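Kairys Open Metal Bin, Gray

Open-top bin for sorting small mixed goods such as shoes, soft toys, pouches and little containers. Stand two or more in a row on a bench and reach in from above. The floor will scuff with use.

Item no. 736
Price: 2,299 each, 2,595 with Cliketti label holder
In stock at Rorkcombe: 148

Label holders are sold with the bin only and clip on without tools. Orders placed by noon leave Rorkcombe the same day. For larger quantities, write to Normunds Avotiņš in sales. 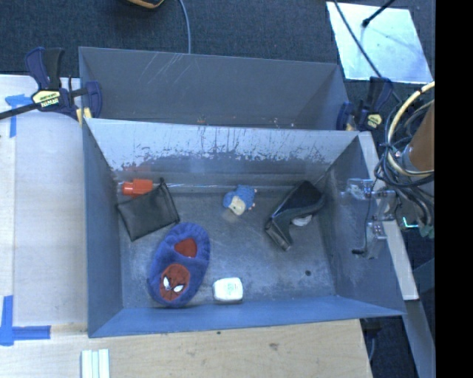
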